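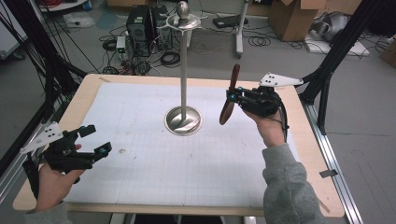
2 min read

Araba Sowah does not use the term "eco-anxiety" in her clinic notes. She records sleep, appetite, school attendance and how often a thought returns, and leaves the label to others.

Sowah is a psychologist at the Owusu clinic in Fliltbridge, where she treats adults whose homes were flooded in April. Of the 300 households that took in water, 118 had at least one member ask for a mental health referral.

"Most of them do not have a disorder," she said. "They check the river gauge 10 times a night. If the gauge is rising, that is reasonable. I ask what they do when it is falling."

Her screening form has two parts. The first covers the flood itself. The second covers rain, forecasts and insurance letters, and she said it predicts later trouble better than the first.

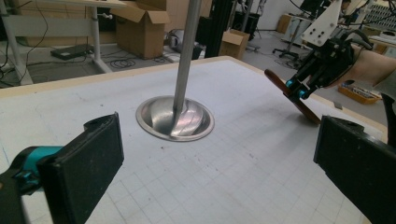
Metal stand on the gridded tabletop.

Treatment is short. Patients agree to read one forecast in the morning and one at 6 p.m., and they log each time they break the rule. Sowah reviews the log with them and adjusts the limit.

"The log is dull, and it should be," she said. "I want a number I can compare with last week's number."

She is cautious about the results. The Fliltbridge group has no control arm, and people who moved away to Iltwood or Ornivport were hard to reach for follow-up.

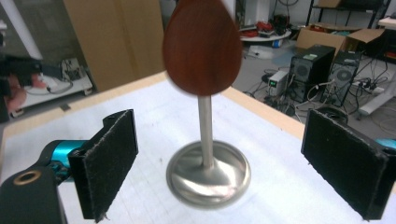
A second round of screening will go to 200 residents, including renters, who were left out the first time. Sowah expects their scores to be higher. "They had less say in the repairs," she said. "I would like to measure that before I talk about it."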